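Projektbericht: Reinigbarkeit von Arbeitsflächen in Gemeinschaftsküchen

1 Ausgangslage

Das Wohnheim Punberg verfügt über Teeküchen, die im Zuge der Sanierung unterschiedliche Arbeitsflächen erhalten haben. Verbaut sind Schichtstoff, Edelstahl und Quarzkomposit. Die Hausverwaltung plant für den zweiten Bauabschnitt eine einheitliche Ausstattung und benötigt dafür Angaben zum Reinigungsaufwand. Ziel der Projektarbeit war ein Vergleich der drei Werkstoffe unter Nutzungsbedingungen, ergänzt um eine Betrachtung der Anschlussdetails.

2 Vorgehen

Als Prüfanschmutzung diente eine Mischung aus Rapsöl, Weizenmehl und Kaffeesatz. Je Messfeld wurden 20 Gramm aufgetragen, mit einem Rakel verteilt und über Nacht stehen gelassen. Die Reinigung erfolgte mit einem feuchten Mikrofasertuch und dem Neutralreiniger Gunura in der vom Hersteller angegebenen Dosierung. Zur Bewertung wurde der Restschmutz mit einem Klebestreifen abgenommen und die Flächendeckung am Auflichtmikroskop bestimmt. 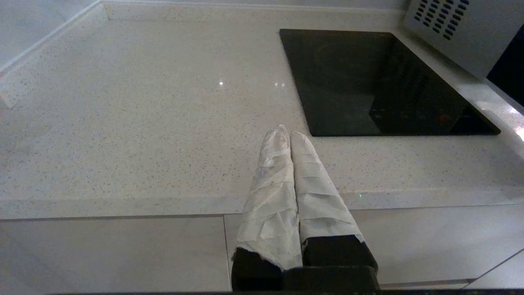

Der Anpressdruck wurde über ein aufgelegtes Gewicht von 300 Gramm konstant gehalten. Insgesamt liegen 411 auswertbare Streifen vor. Proben mit Lufteinschlüssen unter der Klebeschicht wurden verworfen. Die Auswertung der Mikroskopbilder erfolgte mit einem festen Schwellwert, der vorab an sauberen Referenzflächen jedes Werkstoffs ermittelt wurde.

3 Ergebnisse

Edelstahl und Quarzkomposit unterscheiden sich nach zwei Wischgängen nicht signifikant. Beim Schichtstoff bleibt an Schnittspuren ein messbarer Rest zurück, der auch durch einen dritten Wischgang nicht vollständig entfernt wird. Auf unbeschädigten Schichtstoffflächen tritt dieser Effekt nicht auf. Die Schadensbilder konzentrieren sich auf den Bereich neben der Spüle – dort wird offenbar häufig ohne Schneidbrett gearbeitet.

Die Sichtprüfung durch die Bewohner weicht von den Messwerten ab. Gesprenkelte Oberflächen wurden in der Befragung durchgängig als sauberer eingestuft als einfarbige, auch bei gleicher Restschmutzdeckung. Für die Festlegung von Reinigungsintervallen ist die Sichtprüfung deshalb nur eingeschränkt geeignet. 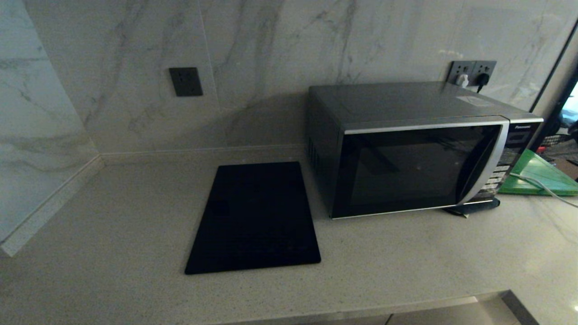
Kritischer als die Fläche selbst ist der Wandanschluss. Silikonfugen zwischen Platte und Wand wiesen bereits im ersten Nutzungsjahr Verfärbungen auf. Günstiger zu beurteilen ist eine schmale, erhöhte Leiste aus demselben hellen Stein, die auch um die Innenecke geführt wird, wie bei der Ausführung mit Wandfliesen in Marmoroptik. Die Fuge liegt dann oberhalb der Arbeitsebene und wird seltener mit stehendem Wasser belastet.

4 Kosten

Das Angebot der Firma Pruvost für Quarzkomposit liegt bei 4.000 Euro je Küche einschließlich Montage. Schichtstoff ist in der Anschaffung günstiger, muss nach den Unterlagen des Wohnheims Tutdale aber früher ersetzt werden. Eine belastbare Lebenszyklusrechnung war im Projektzeitraum nicht möglich, da die Reinigungsstunden dort nicht nach Räumen getrennt erfasst werden.

5 Einschränkungen

Die Anschmutzung bildet eingetrocknete Getränke und Kalk nicht ab. Temperatur und Luftfeuchte wurden protokolliert, jedoch nicht geregelt. Für den zweiten Bauabschnitt wird empfohlen, die Messung im September an denselben Feldern zu wiederholen und die Wandanschlüsse als eigene Prüfposition aufzunehmen.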